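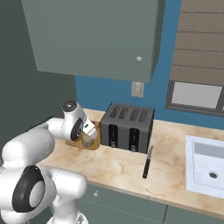 Bread on a wooden cutting board.

How to make dry bread soft again

In my house we buy one big bread for the week, and after 3 days it is already hard. Many people throw it away. My neighbor Guido Ruggiero showed me this method and I use it since February.

What you need:
Old bread, without any mold
Cold water
An oven

1. Turn on the oven to 300 °F and wait until it is hot.

2. Hold the bread under the water for a moment, only on the crust side. If the bread is already cut, do not put the cut side under the water. Wet your fingers and touch the crust with them.

3. Put it directly on the oven rack. A small piece needs five minutes, a half loaf needs ten or twelve.

4. Take it out and let it rest for two minutes before you cut it.

Please eat it the same day! In the evening it will be harder than before, and a second time in the oven does not help so much.

For very hard bread I make crumbs. I dry the pieces completely, crush them in a bag with a bottle, and keep them in a closed jar. 500 grams of bread fills my big jar. They are very good on baked pasta.

Posted by Heather Ashby, May 21, 2021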